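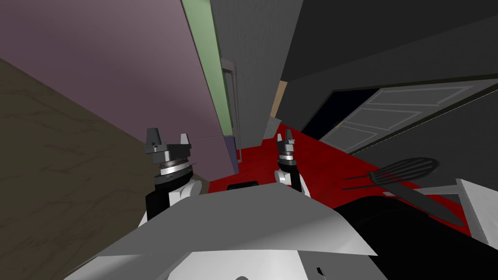 Vol. 2, Issue 5

Settling the Bet at Hokholm

How a small jurisdiction wrote its rules for in-play wagering, and what the operators had to change

When the Hokholm betting ordinance came into force in June, most of the comment was on the tax rate. The part that has caused the operators more work is Schedule 2, which deals with the moment at which a bet placed during a match is held to have been accepted.

Under the old licence terms, acceptance was left to each firm. A customer pressed a button, the firm held the request for a few seconds while its traders or their software checked the price, and the bet was then confirmed, refused or offered again at different odds. The length of the hold was not published. It varied by sport, by market and, at some firms, by customer.

Schedule 2 fixes the hold at no more than 5 seconds for any market and requires the firm to record three times for every request: when it was received, when the price was last changed, and when the decision was sent. If the price has not moved between the first and the third, the bet must stand. A firm may still refuse a stake above its posted limit, but the limit has to be shown before the customer confirms.

Dabbas, the larger of the two licensed operators, already kept two of the three times. The missing one was the price change. Its odds came from an outside supplier, Sturkident, and arrived as a full list of prices at each update, with no mark against those that had changed. Dabbas had to compare each list with the one before it and write its own record of the differences. The work took most of the winter and was tested on second-division handball, a sport with frequent scoring and little money staked on it.

The other operator, Vosside, took a different course and withdrew in-play betting on all markets except match result and total goals. Its published list of markets is now short enough to print on one sheet. Turnover from in-play bets fell, as the firm had said it would, and its pre-match business has not made up the gap.

Chantelle Dlamini drafted the schedule and now heads the licensing office. She regards the Vosside decision as an acceptable result. "The ordinance sets a standard for a product," she said. "It does not oblige anyone to sell the product."

Disputes are the first practical test. In the opening period the office received 1246 complaints about in-play bets, a higher number than under the old terms. Dlamini puts this down to the new form, which can be sent from the bet history page and fills in the bet reference by itself. Most complaints are closed on the time records alone. Where the three times support the firm, the customer is sent a copy of them. Where they do not, the bet is settled at the price requested and the firm pays a handling fee.

The harder cases concern suspended markets. A firm may suspend betting when a goal, a penalty or a serious injury seems likely, and a request received during a suspension is void. The schedule does not say how soon before the event a suspension may begin, nor who decides that an event is likely. Dabbas suspends automatically on a signal from the supplier. Several complaints argue that the signal was sent after the request and dated earlier. The office has asked Sturkident for its own logs, which fall outside the ordinance, and the supplier has agreed to provide them for a trial period.

An amendment now in draft would bring suppliers under a light form of licence, with a duty to keep logs and to set their clocks against a common source. Both operators support the clock rule. Dabbas has asked that the cost of the supplier licence should not be passed on through its contract, a point on which the draft is silent.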